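19th November

Back in the workshop after the long run of wet days, and what a pleasure to have the heater going and a proper pot of tea. Hildegard Stüber has already been in and left the bench tidier than I ever manage (thank you, Hildegard!), so I shall try to write this up while it's all still fresh. 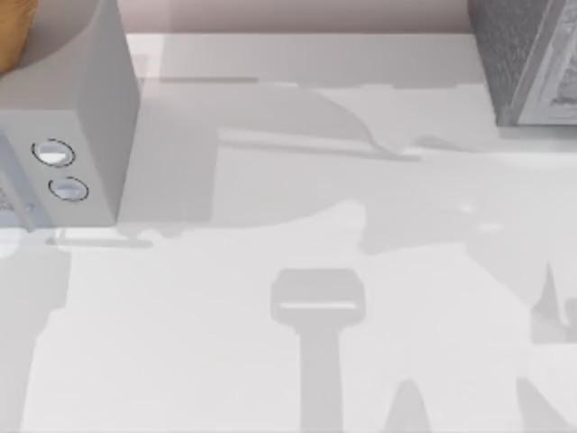
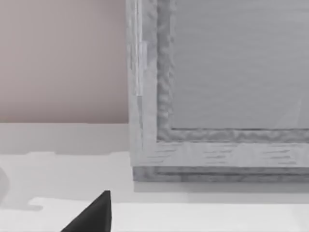
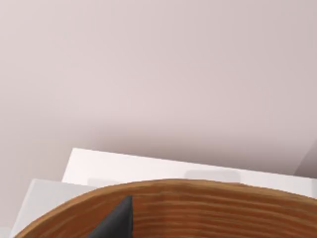
Notebook 6, page 19

Fuel moisture sticks first. We had 12 out on the Bascombe slope from September onwards, half under the pines and half in the open heather, and I brought the last of them down this morning in the old fish crate. Two have split along the grain and I don't trust their weights any more, so they're in the bin bag by the door. Please don't rescue them! The others have gone in the drying oven and I'll weigh them again tomorrow once they've settled.

The shady sticks stayed damp far longer after rain than I'd have guessed, even with that good stiff wind coming up the valley. It does make me wonder whether one reading from the open ground is fair to the whole hill when the fire danger board gets changed. I'd like to put a second lot along the Lu burn next season, down where the bracken gets so thick, and see how they compare.

The Onari logger has come back with 3,545 readings on it, which is lovely, although there's a gap in the middle where I think the battery lead worked loose. I've soldered it again and put a dab of glue over the joint. If anyone has a better way of keeping that lead still, do tell me, I've run out of ideas and very nearly out of glue. The Clureo one wouldn't talk to the laptop at all. I tried both cables and then the other laptop, said a few things I won't write down, and left it on charge.

Hildegard thinks we ought to try a small burn tray with heather litter from the two sites, same weight in each, and time how long they take to catch. I'm all for it, but we need the extractor looked at first, as it was making that grinding noise again.

Still to do: label the litter bags, ring about the extractor, find the lid for the big scales.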